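The case for demonstrating by hand

Teleoperation has become the default way to show a robot arm a task, and I think that for cloth it is the wrong default. The operator stands at a leader arm, watches a screen or looks across the cell, and closes the fingers on a garment without feeling it. Irfan Setiawan and I spent most of February recording shirts this way at Desmont. We kept 354 demonstrations and threw out almost as many. The usual fault was hesitation: the arm stopped above the fabric while the operator judged depth, and the policy learned the stop along with the grasp.

With a hand-held gripper the operator's own wrist does the work. Fingers converge on a fold at ordinary speed, and the soft pads take up the cloth as the hand closes. Each finger carries a printed marker, so opening width can be recovered from the wrist camera's video.

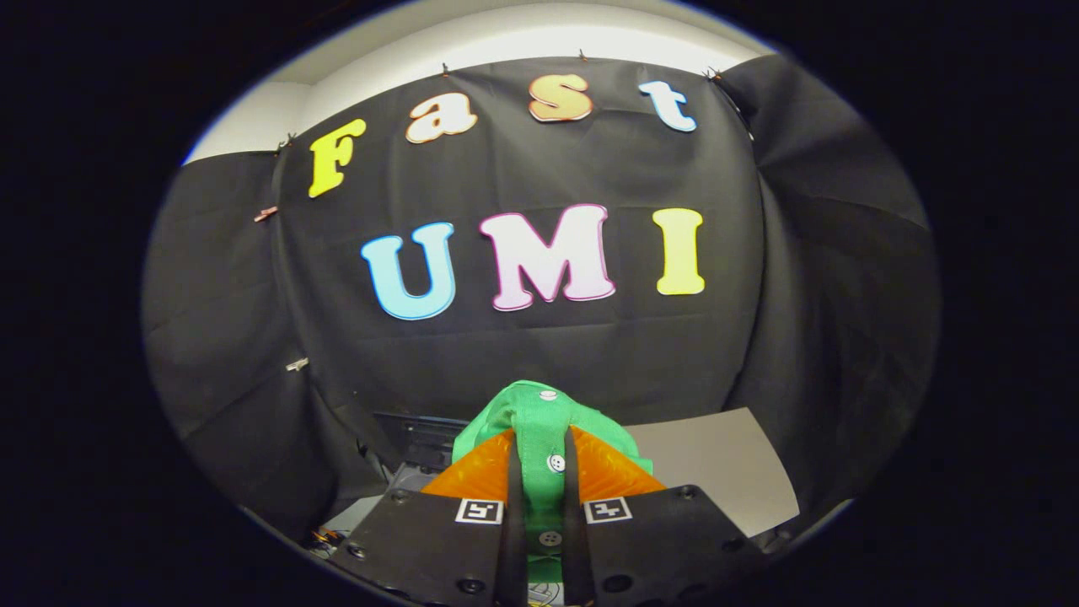
What the remote rig still does better

Ratih Hidayat disagrees with me on this, and she has a point. A person holding a gripper can reach poses the arm cannot. Of 814 hand-held episodes, we had to drop 22 for joint limits alone. Teleoperation never produces such an episode – the arm was there and the arm did it. Force is also recorded at the robot, under the robot's own compliance.

I would keep the remote rig for insertion and for anything heavy. For garments I would put the hours into hand-held collection, filter against the arm's kinematics the same evening, and accept the losses. Sumathi Rao's proposal for the next round splits the time evenly between the two methods. I have asked her to change it.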